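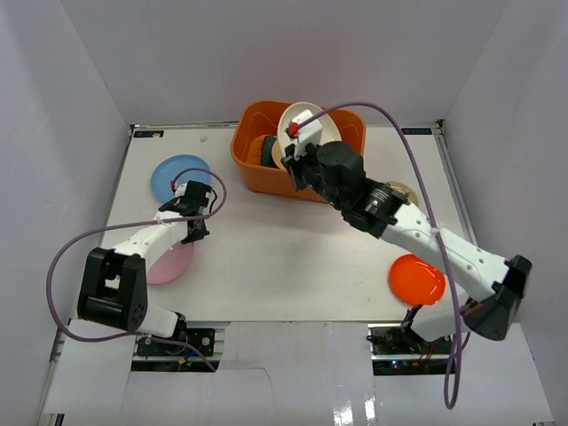

Orange basket, cream plate upright, both arms at work.

March, notebook, reading group + parchment bench

Picked up again at the Omer passage. Seven weeks counted, 49 days, and the fiftieth isn't counted at all, just kept. Karla Ocampo thinks the commentary in the Kelemen copy takes this from an older source, I think the copyist added it himself. Margin hand is different from the main hand, same ink or close to it. Need a better look under the raking lamp.

Kelemen fragment, leaf 2: word for "wilderness" spelled defectively twice, full once. Vatberg transcription silently fixes all three. Annoying. Have started a list of places where Vatberg smooths things over, ask Karla to keep adding to it.

40 keeps coming up and we should stop treating every one as the same forty. Flood, Sinai, spies. Spies one is turned into years as a punishment, day for a year, and the marginal note only makes sense with that verse. Tagged it seperately.

Index: around 400 entries now, a lot of them duplicates from when I merged the two spelling schemes. Don't run the merge again before the duplicates are out!!

Bench: Clastico paste on test strip A still tacky at 4 pm. Strip B (thinner, two coats) lies flat, no shine. Use B for the torn corner. 30 min under weight, then blotter change. Skurnero tissue is too heavy for this, shows through the letters on the hair side.

To do
- raking light on the margin note
- write to Vatberg people re leaf 2, politely
- Karla has the Leviticus notes, get them back
- order lighter tisue
- check if the fiftieth day comment turns up in the other Kelemen leaf, the one with the wormholes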